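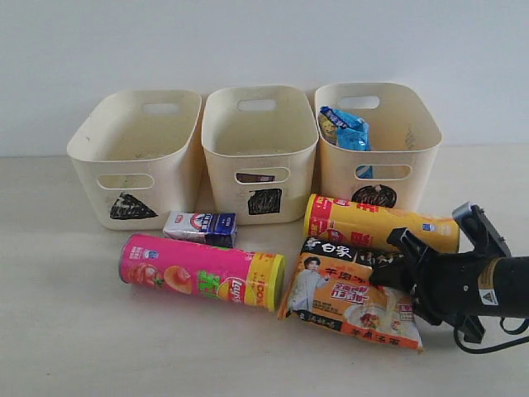

首页 文档 硬件 标定 更新记录 留言

Urnadier 桌面分拣工位 README

最后修订：2022年2月17日

这份 README 写的是 Urnadier 这一个工位怎么搭、怎么标、怎么养，坏了怎么修。代码怎么编译不在这儿，去看仓库根目录那份。我写得比较啰嗦，因为上一版写得太简洁，结果我自己隔了几个月回来照着装，卡在第二步卡了一下午（对，就是相机那一步）。

工位干的活很简单：桌上散着一堆超市里买来的零食杂货，机械臂一件一件抓起来，放进后面那排筐里。筐上有手画的图形，指令里说“三角形的筐”“方形的筐”“椭圆的筐”，程序就得知道往哪儿放。难的地方全在“散着”这两个字上。

一、桌子和墙

桌面是浅米色的，墙是浅灰色的。我挑颜色挑了挺久，最早用过一块纯白台面，灯一开反光反得一塌糊涂，白底的饮料盒放上去，分割结果缺一大块。换成米色以后好多了，白盒子和桌面至少能分得开。

桌子是从 De Smet 订的，四条腿带调平脚。装的时候先别急着固定，把调平脚全部拧到底，再一条一条往外放，拿水平尺横竖各量一遍。我以前偷懒只量了横的，机械臂走到桌子深处总是低一点点，夹爪指尖蹭桌面，蹭出来的声音特别让人牙酸。

调平之后用记号笔在地上沿着桌脚描一圈。清洁的时候桌子难免被挪，有这圈线就能推回原位，省掉一次重新标定。注意是“省掉一次重新标定”，验证还是要跑的，怎么跑看第四节。

二、筐

三个奶油色的塑料筐，靠着墙一字排开，每个筐前后都有一个椭圆形的提手孔。我特别喜欢这种筐，便宜，口沿稍微往外撇，东西放偏一点也能滑进去。缺点是太轻，空筐一碰就跑。

图形画在筐的正面，提手孔下面，从左到右是三角形、方形、椭圆形。直接拿黑色记号笔画的，涂得不怎么匀，里面留着一道一道的白丝。有人劝我打印贴纸，我试过，贴纸在灯下会反光，边角翘起来之后识别更糟。手画的反倒很稳，丑就丑吧！

画图形有几条经验，写在这里：

先用酒精擦一遍筐的表面，等彻底干了再画，不然墨会起泡。
轮廓先描粗，再往里填。轮廓比填充重要得多，填得花一点没关系。
三角形的角要尖。我第一版画得圆圆的，跟椭圆混过几次。
画完放一晚上再上工位，不要当天就用手去摸。

图形磨掉了就补，补完之后要重新拍一组参考图放进 refs/bins 目录，旧的那组不要删，改个名字留着。以前的记录要复现的时候用得上。

筐的位置用背面贴墙来保证：三个筐往后推到底，左右再按桌面后沿的小刻线对齐。每天开工第一件事就是推筐，顺手看一眼里面有没有上一轮剩下的东西。深色的小东西压在筐底特别容易漏看，从前面的提手孔瞄一眼比从上面看还清楚。

三、夹爪

夹爪是黑色的两指夹爪，驱动用的是 Avarari 的控制包。本体上有一张黄白底的三角警示标签，别撕，撕了安全检查那关过不去。

安装顺序：

先断电，急停拍下去。
把法兰面擦干净，这里有一粒灰，指尖那头就歪给你看。
对准定位销，四颗螺钉先都带上，再对角拧紧。一次拧到位是不行的，每颗分两轮。
接线，黑色那根线从本体下面走，要留出一个弯。
上电，先空跑开合，再装指尖。

说说这根线，它大概是整个工位里我修得最多的东西。线留短了，腕部转到极限会扯接头；留长了，它会垂到桌面上，手一低就去扫桌上的东西。我有一阵子一直以为是视觉定位漂了，饮料盒老是在抓之前自己挪了位置，查了好几天日志，最后站在旁边看了一会儿，才看到是线在扫它。从那以后我遇到怪问题都先站旁边看十分钟，再打开电脑。

现在的做法是让线在本体下方绕一个松松的弯，再用魔术贴带固定在小臂上。不要用塑料扎带，勒得太死，线皮会被磨破。检查线的时候，让机械臂走到四个角落各停一下，看弯的大小有没有变化，顺便用手捏一捏接头有没有松。

指尖是消耗品。每次拆下来都看看夹持面，有亮斑就说明磨平了，软包装会打滑。两根指尖成对换，别只换一根，一高一低抓薄东西的时候最明显。换完指尖要重新录零位，命令是 gripper_home --save，录之前确认手里什么都没夹着（我夹着一包饼干录过零位，后面整整一天什么都抓不牢）。

四、相机和标定

相机装在 Nikico 的支架上。支架有一个坏毛病，云台锁紧的最后半圈会带着相机往下低头，所以构图的时候要故意抬高一点，锁完正好。第一次装的人都会在这里怀疑人生。

标定板固定在夹爪上，程序会带着它走 80 个位姿，每个位姿停稳之后拍一张。别在旁边走来走去，地板会晃。跑完以后看重投影误差，脚本会直接告诉你过没过，没过就先查标定板的螺钉，再查云台，最后才去怀疑镜头。按这个顺序查，我还没有走到过第三步。

标定通过以后跑一遍验证：在桌上放一罐薯片，让夹爪从正上方下降，悬停在罐子上方，看两指是不是对称地分在两边。罐子要横着放，竖着放看不出旋转误差。左边、中间、右边、靠前、靠后都试一下，靠近筐的那块地方特别要看，那里最容易撞。

什么时候必须重新标定：

动过云台或者支架，哪怕只是碰了一下。
拆过夹爪。
桌子挪过，并且验证没通过。
机械臂撞过东西触发了保护停机。

什么时候不用：换指尖不用（录零位就行），换灯不用，换筐不用，但换筐要更新参考图。

五、灯

光要匀，影子要软。我用两盏带柔光罩的灯从两侧斜着往上打，让光从天花板反下来。直射会让塑料包装上出现一条一条的高光，薯片袋那种皱巴巴的表面最要命，每道褶子都亮一下，深度图上全是洞。

灯要提前开，让亮度稳定下来再开始干活。相机的自动曝光和自动白平衡全部关掉，曝光值写死在 camera.yaml 里。窗帘拉上，阴天也要拉。7月那阵子我嫌闷开过一次窗帘，下午录的东西颜色一路往黄里跑，最后全部作废重来。

六、桌上的东西

物品清单在 items.csv 里，都是普通超市货：横躺的罐装薯片（粉的、黄的都有）、白象的袋装方便面、小盒饮料、蓝色的袋装零食。选这些是因为它们正好把夹爪的毛病都照顾到了。

罐子会滚。放的时候轻轻按一下再松手，等它完全不动再开始。夹的时候沿着罐身中间夹，偏到盖子那一头的话，提起来就会往下栽。

方便面是最难伺候的，包装大，平躺着又薄，图案还花。面饼容易夹碎，碎了之后包装的形状就变了，抓取点也跟着变。所以我给方便面单独设了夹持力，在 force_profiles 里，叫 noodle_flat。里面有一档给完整的面，一档给已经碎了的面。碎得厉害就换新的，旧的拿去煮了吧，味道没区别。

面包装跟罐子挨着或者压着的时候，手指要从没有遮挡的那一侧进去，先把手指贴近，停一下，再合拢。直接合会把罐子推走，罐子一滚又撞到别的，整桌就都乱了。这个停顿的参数叫 settle_ms，默认 480，单位毫秒。我试过砍掉它来提速，速度是上去了，失败也上去了，最后又改了回来。

饮料盒侧躺着放。盒子抓多了角会塌，塌了的盒子会往一边歪，识别也会偏。发现漏了马上停，擦桌子，别等它干，干了黏得要命。

蓝色那种袋装零食里面充着气，夹的时候看着很轻松，漏气以后就变成一张软皮。漏气的袋子不要扔，单独放一个盒子里，我们有一组专门的记录就是抓瘪袋子的。放进筐里它经常会靠着筐壁站着，这个算成功，脚本只看它在不在筐里，不管姿势。

摆放的时候不要摆整齐！我刚开始强迫症发作，全部摆成一排，跑出来成绩好得吓人，换个同事来随便一撒就不行了。现在的规矩是随手放，朝向随意，可以轻微压着，但是不能整个盖住。左前方那块可以空着，机械臂从待机位出来的时候走那边比较舒服，也方便我伸手进去捡东西（先按暂停再伸手，请务必！）。

七、每天的保养

开工前：推筐，看筐里，擦桌面，擦指尖，看线，开灯，跑验证。
收工后：回待机位，清空三个筐，物品收回箱子，盖上相机的防尘罩，拍急停，关电。

擦桌面用微湿的布，别用酒精，米色的涂层会发花。指尖可以用酒精擦，零食的油沾在上面会让夹持力看着正常、手感完全不对。我一般擦完用指甲刮一下，发涩就对了。

每跑满 100 轮做一次小保养：四颗法兰螺钉查一遍，指尖拆下来看一遍，线捏一遍，参考图和当前画面叠在一起对一遍。对图的脚本是 overlay_check，三个图形的边缘重合就行，歪了就是筐没推到底或者支架动了。

八、常见故障

夹爪报错 129。这个我碰到过很多次，在我们这套配置里，意思是合拢过程中位置反馈丢了。先看线，再看接头。重新插拔之后必须空跑开合几遍再继续，不要上来就抓东西。如果插拔没用，把线换掉，备用线在工具柜里，标签上写着 U 线。

夹爪能开不能合。多半是零位录错了，重新录。

抓起来又掉。按这个顺序看：指尖有没有油，指尖有没有磨平，物品的包装是不是漏气了，力的配置有没有选错。

放筐放偏，总是撞到筐沿。先推筐。推完还撞，就跑 overlay_check。我有一次折腾到很晚，原因是三角形和方形两个筐放反了，位置没错，筐错了。所以现在程序启动的时候会先认一遍图形，顺序不对直接不让跑。

右边那个筐识别时有时无。看看前面是不是有罐子横着挡住了图形。启动自检要在摆东西之前做，摆完再做就会碰到这种事。

画面整体发黄。拉窗帘。

机械臂走到一半停住，没有报错。看一下是不是有人碰到了暂停踏板。踏板就在桌子下面，我自己的脚是头号嫌疑犯。

九、数据这边的说明

工位跑出来的每一轮都会存彩色图、深度图、关节角、夹爪开度和一句文字指令。失败的轮次一样存，failed 字段标成 true，不要手动删。标定文件按轮次绑定，重新标定之后新的轮次自动用新的，老的不动。

图里会有商品的包装和文字，用之前请自己确认你那边的使用规定。参考图里如果出现了手，说明是我在推筐，那组可以跳过。

想照着搭一个的朋友，尺寸图在 docs/layout 里。De Smet 的桌子不是必须的，平、稳、不反光就可以；筐也随便买，但三个要买一样的，口沿的高度不同会影响放置高度，那个参数是共用的。

待办：踏板换个位置；noodle_flat 里碎面那一档还要再调；支架锁紧低头的问题想加一个垫片试试；第三组备用指尖快用完了，要补。

留言

访客甲：按你的办法把线改成松弯加魔术贴，我们这边饮料盒自己挪位置的毛病也没了。之前一直在改视觉代码，哭。

访客乙：想问一下图形为什么不用二维码？手画的感觉好不踏实。

作者回复：用过。二维码太好认了，指令里又不会有人说“放进第几号二维码”，我想要的是能用嘴说出来的东西。三角形谁都会说。

访客丙：settle_ms 我改到默认值的一半，罐子还算老实，方便面不行，老是滑。

作者回复：面和罐子分开设吧，写在各自的 profile 里会覆盖默认值。

访客丁：Nikico 支架低头那个问题，我是锁之前用手托着相机底部，锁完再松，基本不动。垫片我也试过，换个角度又得重新配。

作者回复：学到了，晚上就试！

访客戊：碎掉的面真的都煮了？

作者回复：真的，柜子里还有一箱。

上一页 下一页 返回顶部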